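Two Arms and a Corner Bench

By Delwyn Kerslake

The first thing Wiremu Goodwin did when I walked into Skarkum was hand me a hex key. I'd come to write about the workshop, and within ten minutes I was on my knees tightening a shoulder bracket. That's Skarkum for you! It's a shared space behind a tile wholesaler, with 84 paying members, one good drill press and a kettle that takes forever.

Wiremu and Madhu Kaushik have been building a pair of robot arms there since last October. They call the project Masanja (Madhu picked it, and she won't say where she got it). The plan is modest enough. They want two arms that can share a table and pick up ordinary household stuff, the kind of thing that slides under a couch cushion and ruins your evening.

I asked what had been hardest, expecting to hear about software. "Cable," said Wiremu, and Madhu groaned from the other side of the bench. Their first harness was too short at the elbow, so every time an arm reached out it tugged its own wrist back. The second one was so long it snagged. They're on the fourth now, and I got a good half hour on the subject of slack – how much, where it hangs, what you tie it to. I enjoyed it more than I'd like to admit. The winning fix was zip ties, which is also how my back fence stays up.

Then there are the motors. The pair bought 14 of them in one go, found two that buzzed, and spent a whole evening swapping them around before deciding it was the wiring after all. The running total on the shared spreadsheet stands at $2,922, and that leaves out the snacks.

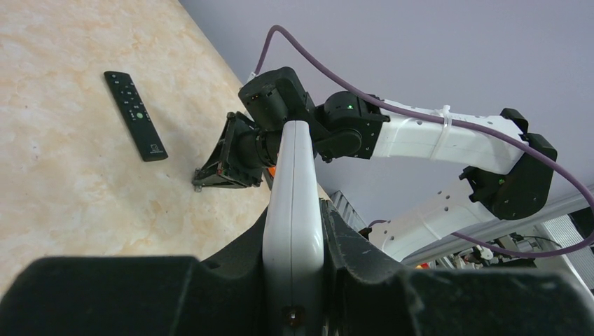
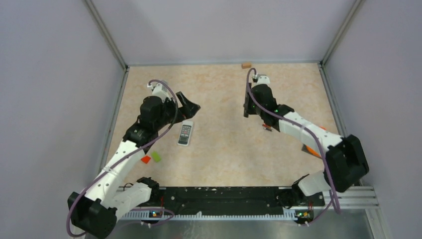
Purple cable along the white links, and a remote control on the marbled tabletop.

Can you build something like this without an engineering degree?

Plenty of people do, and Madhu is one of them. She trained as a pastry chef and learned to solder from Saskia Whitelaw, who runs the beginners' night at Skarkum. What you do need is patience, a bench you can leave set up, and somebody to call when a motor stops answering. Start with one arm. Get it moving smoothly before you even think about the second.

I went back a month later, at eight in the evening, and they were arguing about grip. Wiremu likes a firm squeeze. Madhu wants the fingers to close slowly and stop early, because she's the one who swept up the last mug. They'd agreed to try it her way until the end of the month.

Wiremu let me drive for a while before I left. I moved one arm sideways, very slowly, and felt like a crane operator. Then I bumped the other arm, and he took the controls back and put the kettle on.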